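From: Catríona Dunne
To: toy-library list
Date: 2022-04-20
Subject: Re: [toylib] Shape blocks, and what to put them on

Lefteris Gavalas wrote:
> Has anyone got a full set of the plastic shape blocks they'd be
> happy to lend for the June open day? Ours has lost its stars and
> I suspect the dog. Also, what are people using underneath? We had
> them on the carpet last time and they fell over constantly, which
> made the little ones cross.
>
> Lefteris

Hello Lefteris and everyone,

Yes, you can have ours, star and all! I had the blocks out again this week and I'm still very fond of them. They're nice and chunky, and the colours are proper colours, if you know what I mean, none of that washed-out stuff. My lot always go for the red cylinder first (it rolls, so of course they do) and the star ends up in somebody's pocket, so do a pocket check before you pack up.

As for what goes underneath, I've gone right off carpet too. I use a square maple board, the light sort made up of planks, and it's been a great improvement. The blocks stand up on it without any fuss and the colours look lovely against the pale wood.

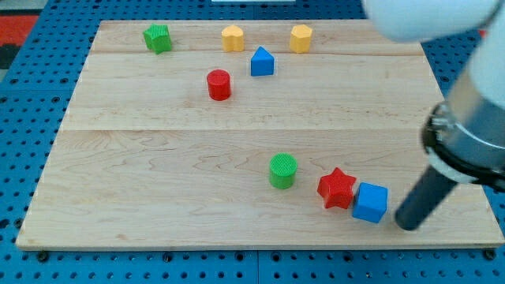

I gave it 2 coats of the Zirnier oil when I got it and left it alone after that. Do wipe it with a cloth that's barely damp though, I once soaked one and it bowed like a banana. If you'd rather buy new, Politis do a board and Skeltevitz do a bigger one, but the Skeltevitz weighs a ton and I wouldn't fancy carrying it up your stairs.

One more thing, don't tip the whole lot out in a heap. I put a few here and there with plenty of bare wood between them, and the children start moving them about by themselves. Yellow ones together, then all the pointy ones, then some system only a three-year-old could follow. A heap just gets swept on to the floor (with great joy, I'll admit).

I can drop the box over the weekend after next if you're in. The lid's cracked so it's held shut with one of those big Ilier bands, please don't lose it as I can't get that size any more!

Has anyone heard about the tables, by the way?

All the best,
Catríona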